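Skoletti Screen Trivia, release 4

A collection of 1,527 short claims about film and television actors, gathered from fan pages, listicles and old magazine columns. Each row has the claim, the page it came from, and a label: supported, contradicted or unresolved. Last refreshed Dec 31, 2019.

Why we bothered

Celebrity fact lists copy each other. The Flandard dump we started from treated any claim found on three sites as confirmed, and we don't. Three sites repeating a story about a child star's first commercial usually means one site made it up and two pasted it. A claim counts as supported only if it traces to a credit, a recorded interview or a dated print piece.

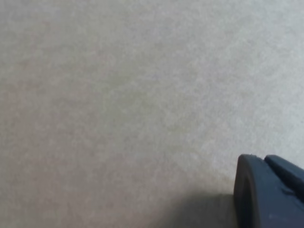 Pale grayish-beige surface, lighter toward the upper right.

Known problems

Almost 60 percent of rows are unresolved. Please don't read that as "probably true." Heights, net worth and "did his own stunts" are the worst offenders, and we would drop them from any serious use.

Labels were checked on a sample of 100 rows. That is small. The Assunção subset (Portuguese-language soap actors) was labeled by one person and never checked, so treat it with suspicion.

The Unley split is kept only so older scores can be compared. It shares rows with the training file. Any number reported on it is too high, including ours.

Files

claims.csv
sources.csv
unley_split.csv (see warning)

Use

Fine for testing claim matching. Not fit for settling arguments about who said what on a talk show. Corrections need a source we can open, and another fan page won't do.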